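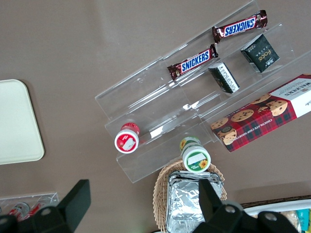
My grandmother kept a candy drawer, and I don't mean a bowl on the coffee table for company. I mean the second drawer down in the kitchen, under the dish towels, with the good stuff pushed to the back where short arms couldn't reach it. I've been thinking about that drawer all week because it's January 2018 and everybody I know has given up sugar, and here I am at 3 in the afternoon wanting something sweet, same as every other afternoon of my life.

I'm not giving it up this year. I tried last time and lasted until my cousin's birthday, and I was no fun to live with in between (ask my husband, he'll tell you). What I'm doing is going back to Grandma's rules, as best I can remember them. You had one thing a day, after school and never before supper. You sat down at the table to eat it. And you had to tell her something about your day while you did - that was the price, and I think now that it was the whole reason she had the drawer in the first place.

My friend Araceli Collado does something like this with her boys. Hers is a shelf in the pantry, and the youngest will talk for twenty minutes about a bug if there's a candy bar in it for him. I tried it on my own two last week. My daughter said "fine" and "nothing" and then, halfway through a cookie, told me a long story about a girl on the bus who is moving away in August and how they've promised to write real letters. I wouldn't have heard about that any other way, I'm pretty sure.

So we're keeping it up. I don't have a spare drawer, so ours is on top of the fridge for now, and the dog has already figured out what the chair scraping over means. I've been sitting down with them, too, with a cup of tea and my one thing. Yesterday they wanted to hear about my day for a change, and all I had was the line at the post office, but they let me have my chocolate anyway.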